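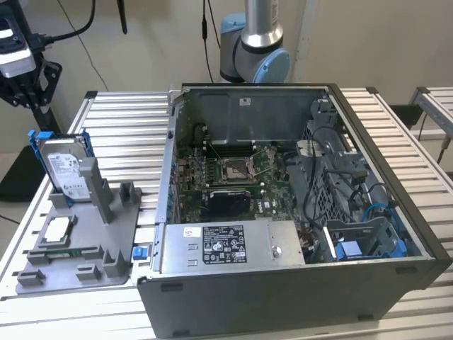
Desktop tower on its side, cover off

Old tower won't start after moving it to another room
Asked by Albane Lebrun in Desktop Computers, November
Viewed 1460 times

I moved my old desktop tower from the back bedroom to the dining room and now it won't start. The fan spins for a second, the light on the front goes orange, and then it stops. It was fine before the move. I carried it myself, but I did put it down quite hard on the stairs halfway.

I have tried another wall socket and another mains lead. The monitor works with my laptop. I haven't opened the case yet as I don't really know what I'm looking at. There are family accounts on it going back years, so I would like to get those off even if the rest is finished. The local shop, Jorkent, wants 200 just to look at it.

2 people have this problem

Answer from Marty
Marked as helpful

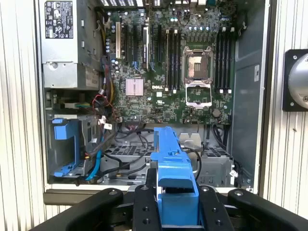 A computer that stops a second after starting is often protecting itself, and a knock on the stairs can work a plug out of its socket. Switch off at the wall, pull the mains lead out and hold the power button in for ten seconds. Then take the side panel off and follow the cables down from the power supply, one by one. In a tower like this Dell the supply is the silver box at the top left with the label on it, and the yellow and black wires run down beside the board. Press each plug home. Do the same with the memory: take the sticks out, put them back and push until both ends click. Try it with one stick if it still won't go.

Your accounts should be all right. They are on the hard drive, and a drive can be taken out and read in another computer with a cheap USB adapter. I would do that first if you are worried.

Answer from Zarner

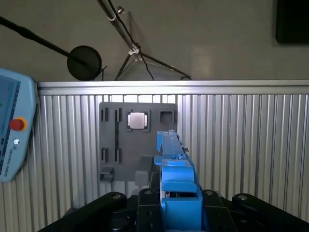 Reading time: 1 min

Had the same with mine. Changed the power supply and it was fine. Get one the same size and with the same plugs, some of the office ones are odd and a standard one won't fit. Don't pay 200.

Answer from Janine
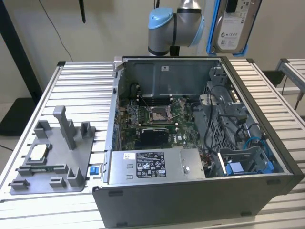 Do I need to take the little battery out as well?

Leave it until you have tried the cables and the memory. Taking it out resets the clock and the start-up settings, and you may have to put those back by hand. If you do get that far, leave it out for five minutes with the mains lead unplugged.

Agree with Marty on copying the accounts before anything else. Also look up the orange light in the manual for your model, the number of flashes usually means something.

Comment from Albane Lebrun
It was the memory. One end had come up. Started first time, accounts all there and now copied on to a stick. Thank you all.

This question is closed to new answers. Ref 1294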